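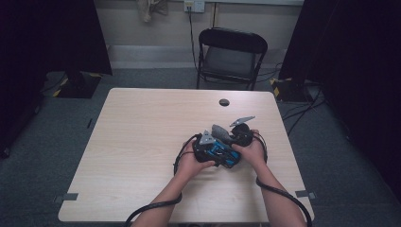 The Worktables of Srithong Hall: A Gallery

3 min read

Mar 31, 2021

Srithong Hall reopened its workrooms to members in October, following a full replacement of the tables, seating and storage on the upper floor. The gallery records the rooms as they are now furnished and the pieces kept from earlier periods. The selection was made by Lamai Bunnag, curator of furnishings, with notes by Decha Wiriya. Visitors who wish to see the rooms in person may do so during regular opening hours; the Amell Room is closed to visitors when a class is in session.

The worktable, Amell Room
The standard table for individual work has a rectangular top in a light beige wood grain. A small round grommet hole is set into the top near one edge, allowing cords to pass through the surface.

The Amell Room from the east door
Tables are set with clear aisles between them and a wider passage along the windows. The layout was drawn up by Buppha Sriwong after a month of trial arrangements, several of which placed the tables too close to the radiators.

Seating
The chairs are upholstered in a gray wool blend and were chosen for long sittings. Members are asked to return them to their tables at the end of the day and to leave the seat height lever in the raised position.

Reading table, ground floor
Oak, with turned legs, recorded in the inventory of 1819. The top was cleaned and waxed in the Hall's own workshop. Old ink stains at the north end have been left in place at the request of the curator.

Detail of the reading table
A shallow drawer runs beneath the top on one side. Its brass pull is a later replacement, and the screw holes of the original fitting remain visible beside it.

Room 211
Formerly a records store, now a quiet room for members working alone. The shelving is original to the store and has been repainted. Napaporn Kaewsai supervised the removal of more than 400 boxes before work could begin.

The Joltley Cabinet
Given to the Hall by the Joltley family and used for drawing instruments until the workrooms were closed. It now holds table linens, spare lamps and the felt pads placed under heavy objects.

Window bench, Haltitz Room
Built to fit the bay by the Hall's joiners. The lid lifts for storage, though the left-hand section sticks in humid weather and should be opened from the center.

Care of the tables
Tops are wiped daily with a soft, damp cloth and dried at once. Solvents and abrasive pads are not permitted in the workrooms. Marks or chips should be reported at the front desk with the table number, which is found on the underside at the corner nearest the door.

Requests to reproduce photographs from the gallery should be sent in writing to Napaporn Sukprasert at the Office of Collections. Please allow 10 working days for a reply.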